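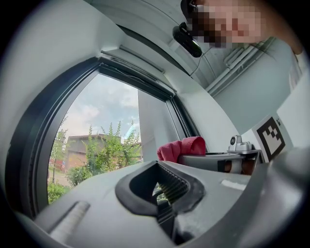

Pre-opening safety check, window-side station, Drirbridge visitor demonstration. The check covers one hand-held gripper position and the ledge next to it, and it was carried out on Tuesday at the start of setup. Items are marked OK, OPEN or N/A, with comments where the mark alone does not say enough. The red cloth was on the left end of the grey ledge, with the white marker board leaning farther right. Both are covered under section 2. The sheet follows the Grornen station format, with the visitor items added at the end.

1. Access and floor

1.1 Visitor line taped and visible from the entrance: OK
Comment: Tape renewed on the corner nearest the door.

1.2 Route to exit clear for its full width: OK

1.3 Cables crossing the visitor route covered: OPEN
Comment: One cover strip is short of the wall. Fit the longer strip from the Fanora crate before doors open.

1.4 Floor dry, no loose packing material: OK

2. Work surface and ledge

2.1 Loose items secured or removed: OPEN
Comment: Cloth to be folded flat and moved to the supply bin between sessions. It must not be within reach of the fingers during a grasp unless it is the object being handled.

2.2 Marker board stable: OPEN
Comment: Board is leaning at an angle. Add a clip at the base. Repeat the position check after the clip is on, as any shift will affect registration.

2.3 Small device on the ledge clear of the edge: OK
Comment: Leave it in place during the talk. Presenter to keep sleeves and lanyards away from it.

2.4 Liquids kept off the ledge: OK

3. Gripper, hand-held

3.1 Shell free of cracks and sharp edges: OK
Comment: Faint scuffs on the grey shell. Cosmetic, no action.

3.2 Finger travel smooth through full stroke: OK
Comment: 30 cycles by hand, no sticking.

3.3 Fasteners tight, witness marks aligned: OK

3.4 Pinch points explained to anyone handling the unit: OPEN
Comment: To be done at the briefing. Presenter demonstrates finger closure before handing the unit over. Hair tied back, no loose jewelry.

3.5 Camera lens clean: OK
Comment: Use the lens cloth only. Shop towels leave lint.

3.6 Asset label matches the log (unit 2993): OK

4. Power and data

4.1 Battery packs inspected for swelling or damage: OK

4.2 Charger on its own outlet, not on a power strip: OK

4.3 Recording can be stopped from the station: OK
Comment: Tested twice. The stop button on the tablet has a short delay, so wait for the tone before setting the gripper down.

4.4 Free storage checked before first session: OK

5. Lighting and surroundings

5.1 Daylight from the window acceptable for marker tracking: OK, with comment
Comment: Tracking held during the trial. Cloud cover can change the exposure quickly. If tracking drops out twice in one session, stop and rerun the Maksymiv calibration routine.

5.2 Overhead items and fixings secure: OK
Comment: Checked from floor level only. No ladder work was done on this visit.

5.3 Noise level suitable for spoken briefing: OK

6. Visitors

6.1 Maximum of 2 visitors past the line at one time: OK
Comment: Sign posted. Everyone else waits behind the tape.

6.2 Notice about recording posted at the entrance: OK
Comment: Anyone who does not want to be recorded stands on the door side.

6.3 Minors accompanied by an adult: N/A
Comment: Adult group only in this slot. Recheck for the afternoon.

6.4 First aid kit in place and sealed: OK

Open items: 1.3, 2.1, 2.2, 3.4

Items 1.3, 2.1 and 2.2 are to be closed before the first group enters. Item 3.4 is closed separately for each group, at the end of the briefing, and initialed on the session sheet. Attach the session sheets to this form and return the set to the Drirbridge site office.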